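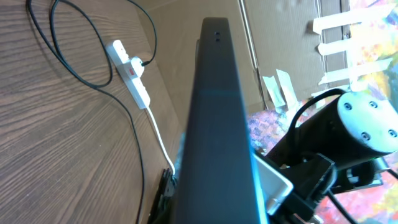 Figure 1. Cables and a white power strip on the tabletop, seen from the wrist of the arm.

Service Robotics, Introductory Course
Handout 6: Can machines do chores yet?
July 8, 2018

Read this handout before the practical session. It continues from Handout 5, where we spoke about grasping of rigid objects, and it prepares the written assignment on cables.

1. What we mean by a chore

In the first weeks we used the word "task" in a narrow sense: one start, one goal, one object. A chore is larger. To tidy a desk is a chore, and it contains many tasks, some of which appear only after the work has begun. You lift a notebook and find a cable below it. You pull the cable and it brings a charger with it. A person changes the plan and hardly notices. A machine must have the change of plan written in it, or learned by it, and both are expensive.

We will use the same word for small jobs on the shop floor. Sweeping under a bench, bringing back empty boxes and sorting screws that were mixed in one tray are chores too. They are usually missing from the production plan, and for this reason they are seldom automated, even in a factory where the main line has had robots for twenty years.

2. The easy side

Some household work was given to machines long ago, and it went well. The washing machine and the dishwasher do not imitate the hand. They change the problem: the clothes go into a drum, the plates go into a rack, and water does the rest. What stays for the person is the loading, unloading, folding and putting away.

The floor robot is the next step. It moves in a room which was not built for it, but it asks for very little. The floor is flat, dust does not need to be grasped, and a missed spot can be cleaned tomorrow. When you judge a robot, ask always what happens if it fails once in ten times. With dust, very little. With glasses, you will need new glasses.

3. The cable as a test case

Look again at Figure 1. The job in this unit is a common one: put the cables in order. It takes a person less than a minute and no training. Let us list what the machine has to solve.

a) Which cable is which. The black cable makes loops and doubles back on itself. At a crossing, a camera sees two lines meet and must decide which one continues where. If it decides wrongly, it will pull the wrong end.

b) What is connected. One black plug is in a socket of the strip, and a black cable goes from it. A white cable leaves the lower end of the strip. The machine should know that to move the strip is also to move whatever hangs on it. Most planners treat objects as separate until told otherwise.

c) What the shape will be afterwards. A mug has the same shape when you have moved it. A cable does not. It bends, it slides, and it keeps some memory of how it was coiled before. We have no short description for its state, as we have for a box (position and orientation, six numbers, finished).

d) What the camera cannot see. In Figure 1 a good part of the view is taken by a large dark panel, and the cable passes out of view at the lower side. A wrist camera is very good for the last few centimeters and rather poor for the general plan. For this reason many laboratories add a second, fixed camera.

e) What is allowed. There is a red switch on the strip. Should the machine press it before it pulls a plug? A person decides this from habit and from knowing what the plug feeds. The machine has to be told.

Students often expect that point (a) is the hard one. In my experience (c) takes the most time - we can often find the cable, and then we do not know what to do with it.

4. Numbers from the Givosdale trials

In June the teaching laboratory in Givosdale finished a series of trials with the Strebel arm and the Ziron planning software. Each trial had the same instruction: take one loose cable from a table, coil it and put it in a tray. The time limit was two minutes.

Trials started: 3000
Cable grasped at the first try: 1475
Cable coiled and in the tray within the limit: 422

Please read these numbers slowly. The first grasp succeeded in a little less than half of the trials. The full chore was completed in some 14 percent. Between the second line and the third line lies nearly everything this course is about. Please note also that a trial could miss the first grasp and still finish in time, so the third line is not simply a part of the second.

The trials used only one kind of cable, with both ends free. With plugs connected, as in Figure 1, we have no complete series yet, and you should not assume that the percentage would be the same.

5. How to read a demonstration

You will find many films in which a robot folds a towel or makes a salad. They are useful, but read them with some questions in your hand.

- Is the film shown at normal speed? A small "8x" in the corner changes the meaning very much.
- Is a person guiding the arm from another place? This is called teleoperation. It proves that the arm can do the work. It does not prove that the arm can decide.
- How many attempts were made?
- Were the objects placed by the same people who wrote the program?
- What happens to the second towel?

6. So, can they do it?

My answer for this year is: parts of it, in prepared places, with a person near. On the shop floor the answer is a little better than at home, for the floor can be marked, the boxes can be made equal, and someone is paid to restart the machine. At home we do not wish to mark the floor.

I would not say that the hands are the main obstacle. A simple two-finger gripper, guided by a patient person, can coil a cable quite nicely. The weak part is what comes between seeing and moving, and above all the recovery after a small mistake. You may disagree with me in the assignment, but then bring trials and not films.

7. Assignment

Choose one chore that you do yourself at least once each week. Do it slowly and write down every step, also the ones which seem too small. Then mark each step with one of these letters:

R - a robot can do it today in an ordinary room
P - a robot can do it if the place is prepared
N - not yet

For each N, write two or three sentences on what is missing: seeing, planning, force control, or knowledge of what is allowed. Maximum length is four pages. Drawings by hand are welcome.

Groups that want to work with the arm should choose cables or cloth and reserve the bench before the practical session. Bring your own cables, not longer than two meters. Do not connect anything to the mains while the arm is moving.

Related course material

Handout 4: Cameras on the wrist and cameras on the ceiling
Handout 5: Grasping of rigid objects
Handout 7: Cloth, bags and other soft things
Bench rules for the Strebel arm
Getting started with Ziron
Zirna data sheets: cable trials, both ends free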